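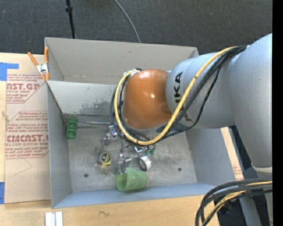
The KUKA over the gray bin, gripper down by the green cup. Photo: Erlinda Lumbao

Gripper trials, 23 May 2020

Welcome to the gallery page for our gripper comparison, and thank you to everyone who wrote in asking for it after the first write-up back in December! We meant to put it up much sooner, but there were parts to wait for and a good deal of arguing over which objects belonged in the bin, and the page kept sliding down the list.

We had two sets of fingers to compare, one from Werneck and one from Hegazy, both driven by the same Bastico controller so that neither got an unfair start. Each pair was given 200 picks from the bin, with the items shuffled by hand every so often. The Hegazy fingers managed all but five of theirs, so 195 in the log, and I will admit I had my money on the other pair.

The items are a mixed bag on purpose. Erlinda wanted things that roll, things that shine and things that lie too close to a wall, and you will find a bit of everything in there – the little black and yellow tape measure, the roll of white tape on its edge, the thin metal rod along the back. The cup on its side was my own favorite, being green and see-through and a real headache for the depth camera. Clear and shiny pieces gave Holus, our grasp planner, the same kind of trouble.

Cables took up far more of our time than fingers did. We rerouted the yellow one six times before we were happy with the slack, and there is still a generous loop hanging under the orange joint.

If you would like the pick logs, write to Erlinda Lumbao and she will gladly send them along.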